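Comuncombe Shared Taxi Pilot
Interim report to the Lastmont fund, covering the period to December

Where we are

The pilot was meant to replace the withdrawn evening bus with bookable shared taxis at a fixed fare. It runs. Whether it replaces the bus is another matter, and I would ask the fund not to read too much into the headline total of 3,120 passenger trips. Of those, 314 were made by people who had never used the bus, and we can't say how many of the rest would have got a lift anyway.

Wongsuwan, the operator, has kept 12 cars available each evening as agreed.
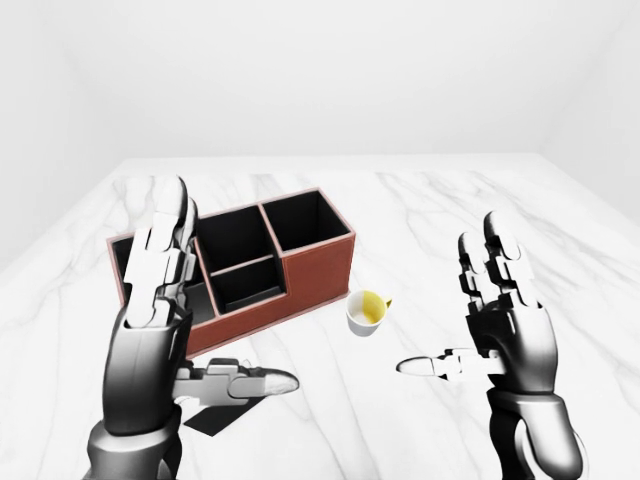

Bookings and waiting times

Dotivby, the booking system, reports that 79 per cent of cars arrived within the promised window. I have my doubts. The clock starts when a driver accepts the job, so a passenger who waits twenty minutes for an acceptance and five for the car is logged as a five-minute wait. We have asked for the time of the first request to be recorded too. The answer so far is that it is "on the list".

Phone bookings are still taken by hand and don't appear in the figure at all – and those are mostly the older passengers the grant was written for.
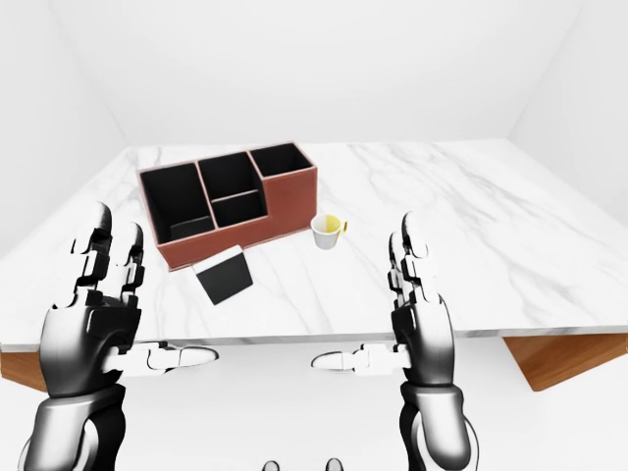 Wenceslao Cisternas takes a kinder view of the waiting times and argues that a late taxi is still better than no bus, which is what the village had last winter. I accept that, but it wasn't the target we signed up to.

Next period

The fixed fare stays as it is until March. We will not ask for money to extend the area until the waiting times can be trusted.

Delphine Alcantara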